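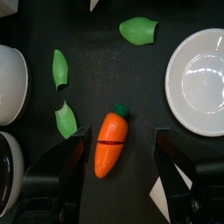
*Fig. 1. Toy carrot with green plastic leaf-shaped pieces.*

# Week 6: Carrots, eyesight, and other things we were told at the table

Handout to go with the lecture. Read it before the seminar, and bring one food claim you grew up with. It doesn't have to be a silly one. The ones that sound sensible are usually harder to deal with.

## 1. The claim

"Eat your carrots, they help you see in the dark." Most of you will have heard some form of this before you could read. Last week we looked at how a claim gets into a newspaper. This week is about claims that never needed a newspaper, because parents, school cooks and picture books did the work for free.

Before asking if it's true, ask what it says. There are at least four claims packed into that one line:

- Carrots contain something the eye needs.
- People who lack that something see badly in dim light.
- People who don't lack it will see better if they eat more.
- Carrots will fix the eyesight of someone who wears glasses.

The first two hold up well. The third doesn't, as far as anyone has shown. The fourth is wrong. People who defend the saying nearly always defend the first two and then act as if the whole line had been saved. Watch for that move, as you will meet it all through the course.

## 2. What the body does with a carrot

Orange carrots contain beta-carotene. The body can turn it into vitamin A, and vitamin A is used to make a pigment in the retina that responds to low light. If a person runs short of it for long enough, night vision suffers. Severe shortage can damage the surface of the eye and lead to blindness. This is a serious health problem in parts of the world, mostly among young children, and nothing in this handout should be read as making light of it.

But the conversion has brakes on it. When the body has enough vitamin A, it converts less. Extra beta-carotene tends to be stored or passed through, and a very large amount over a long time can give the skin a yellow-orange tint. That tint is about the most visible thing a well-fed person will get out of a heavy carrot habit.

Short sight is a matter of the shape of the eye. No vitamin changes that shape back.

Also, carrots aren't special. Sweet potatoes, spinach, kale and squash all supply beta-carotene, and liver and eggs supply vitamin A ready made. So why did carrots get the saying and spinach get muscles? That is a question about stories, and chemistry won't answer it.

## 3. The wartime story, and why to be careful with it

You may know the popular explanation. During the Second World War, British pilots were shooting down aircraft at night with the help of radar carried on board. To hide this, the story goes, the government put it about that the pilots ate a lot of carrots, and the enemy fell for it.

I used to teach this as fact. I don't now. Parts of it are solid: there was airborne radar, there were press stories about pilots and carrots, and there was a food campaign that pushed carrots hard at a time when other foods were scarce. What is weak is the part everybody likes best, that the enemy was fooled. I have not seen good evidence that any German planner changed his mind about anything because of a vegetable. The Germans had radar of their own and knew perfectly well that it existed.

Nor did the war invent the link between carrots and eyes. People had been saying carrots were good for sight before that. The campaign seems to have made an old idea louder.

So we have a myth (carrots sharpen your sight) and then a second story that claims to explain the myth, and the second one gets passed around by people who are pleased with themselves for not believing the first. Merike Kivi calls these "debunking myths" in her guest notes from March, and I think the term is useful, though she stretches it further than I would. Some of what she puts under that heading is plain sloppy history.

## 4. A small product case

Compare the saying with how a modern supplement is sold. Prurnon is a capsule marketed for "visual comfort." The leaflet, which I'll hand around, says that it "contains vitamin A, which contributes to normal vision." Read it slowly.

- "Contributes to" doesn't say how much.
- "Normal" doesn't promise better.
- The sentence is about vitamin A. It says nothing on whether the capsule does anything for a buyer who already eats lunch.

The leaflet also mentions a survey of 57 users, most of whom "felt a difference." There is no comparison group. We aren't told who picked the users, what they were asked, or what difference they felt. I would give this survey no weight at all, and I would say the same if it had 3000 people in it. A bigger badly built survey is still badly built - it just looks better on a box.

One student last term argued that the leaflet is honest since every sentence can be defended. I'd like you to argue with that in the seminar. My own view is that a text can be careful at the level of the sentence and misleading as a whole, and that careful wording is sometimes how it's done.

## 5. Does the saying do any harm?

Hwa-young Jin takes the other side in the second reading. Her argument is that children who eat carrots for a bad reason have still eaten carrots, and that nobody goes blind from a proverb. Fair enough, up to a point. My doubts:

1. It assumes the saying works. Do children eat more vegetables because of it? I know of no decent study of this particular line. Some research on telling young children that a food is good for them suggests the message can put them off.
2. A parent who believes the fourth claim might put off an eye test. I can't say how often this happens, and I distrust anyone who gives a figure without a source.
3. Children find out. What they then think of the next piece of advice is worth asking.

I hold the first of these more firmly than the other two.

## 6. For the seminar

Take the claim you brought and split it up the way we did in section 1. Write each part as a sentence that could be false. Then, for each part, write what you would need to see before you changed your mind, in either direction. "A study" is too vague. Say who would be in it and what would be measured.

If there is a popular debunking of your claim, check that too, and don't give it an easier ride.

**Readings:** Kivi, guest notes, sections 1 and 2 only. Jin, "Useful Nonsense," whole text. The Linthorpe reader has a chapter on food advertising that is optional and a bit dated, but the reprinted ads are good.

Written work is due 13th February, one page, on paper. Late pages go in the box outside the Linthorpe room.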